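4.2 Bin clearing with the Tesska picking kit
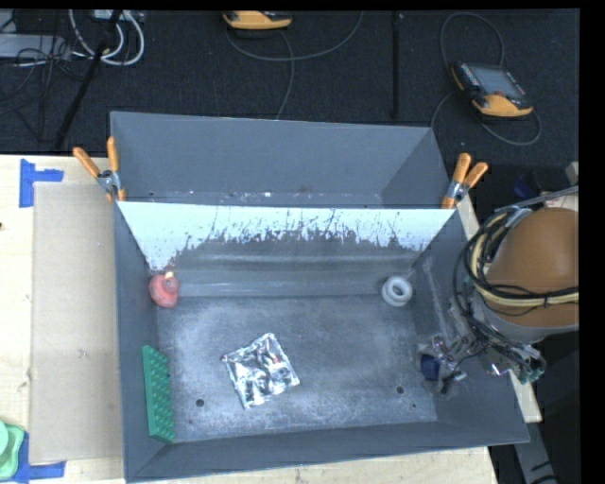
The second product in our review is the Tesska kit, which we received from Tellside as a complete package: gripper, cable set, grasp planning software and one year of remote support. The supplier offers it to small workshops that already own an arm and want to start bin picking without a system integrator. Our question was therefore simple. How much can a user with basic training reach with this kit, using only the documents in the delivery?

The installation took two working days. The mechanical part was finished in the first morning, and most of the remaining time went to the calibration between camera and arm. The manual describes this step in 6 pages, but the order of the steps is not the same as in the software menu, and we had to repeat the procedure after we found this. We reported the problem to Tellside and received a corrected chapter on 20th September. All results in this section were obtained with the corrected procedure.

For the trials we used mixed single objects instead of equal parts, as in our earlier work with the Hallumness kit (Section 4.1). The set includes rigid, soft and reflective items, for example a green studded block and a crumpled foil packet. The bin was divided with a white panel held by spring clamps, and the objects were placed in the front compartment only.

Figure 3. Work cell for the Tesska trials, with the divided bin and the gripper at the right wall.

Each trial ended when the compartment was empty or when the software reported no valid grasp for 30 seconds. We ran 23 trials with the default settings. The operator was allowed to stop the arm from the pendant, but not to move any object by hand.

The default settings gave good grasps on objects which lay free on the floor of the bin. Objects close to a wall were more difficult. The planner keeps a fixed safety distance to the walls, and this value is too large for a bin with sloping sides – several objects were detected correctly and then rejected as not reachable. The distance can be changed in a configuration file, but the manual does not mention it. We learned about it from the support service, who answered within one day.

Reflective objects caused a different type of error. On the foil, the measured depth was incomplete, and the planner sometimes proposed a grasp point beside the packet. The Tambunan kit, which we discuss in Section 4.3, fills such gaps before planning and did not show this behavior.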